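Search this site
Enter keyword
Go

Print this article
E-mail this article

Gripper trials move on to used computers

The Okdale bench has spent most of December on one question: which gripper should we use for taking parts out of scrapped computers? The cases come from the Trindmont recycling contract and arrive in all makes and conditions. Tharun Kulkarni is running the trials, and Despina Lazăr is writing the controller settings. They have 4 sets of fingers to compare and expect to be at it until the holidays.

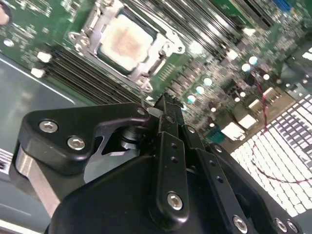
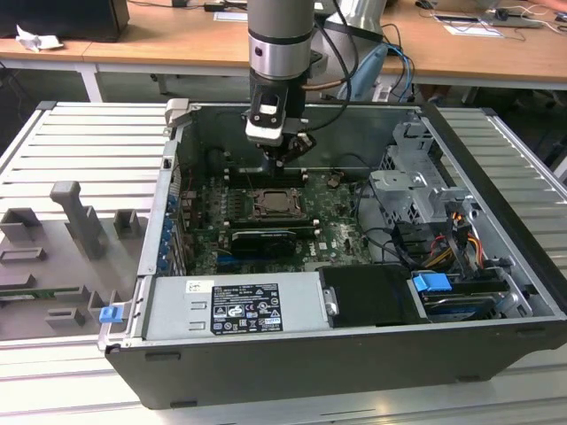
Black fingers over a green motherboard, in both views.

Why not use a suction cup and skip the fingers?

Suction was tried first, on the old arm, and it works well on anything with a flat, clean top. Memory modules stand on edge and give a cup very little to hold. Cables are worse. Processors can be lifted with a cup if they have been wiped, but wiping adds a step, and the recycler does not want to pay for it. We are keeping one cup in the drawer for side panels and drive covers.

The trial itself is simple. Each set of fingers gets the same jobs in the same order: open the socket lever, lift the processor, release a memory module, pull a cable connector. A job counts as done if the part ends up in the tray with no damage to the part or the board. Dropped parts are logged separately, along with the grip force at the time. Tharun wants about 1000 attempts in the log before anyone picks a winner.

So far the wide padded fingers from Van Wijk have done best on drives and worst on anything near a socket, where they run out of room. Narrow tips get into tight places but slip on smooth plastic. Despina has lowered the closing speed for the narrow set and added a short pause before the lift. That cut the number of drops, though it also made each pick slower. She plans to try the pause on the other sets before the numbers are compared.

The wrist camera is being tested at the same time. It is good for the last few inches, when the fixed camera's view is blocked by the arm. Shiny metal still gives it trouble. We have tried 6 exposure settings and have not found one that suits both bare steel and black plastic.

Zarosard has offered the loan of a second controller, and we will swap it in after the finger trials are finished. Changing both at once would make the log useless. Anyone with a dead desktop to donate can leave it by the bench door before 8 in the morning. Please take out the hard drive if it has your files on it.

Print this article
E-mail this article

Recent items
New cable trays at the Okdale bench
Trindmont contract: what we agreed to
Controller basics, a lunch talk by Despina Lazăr
Tool crib hours for December
Safety fence inspection results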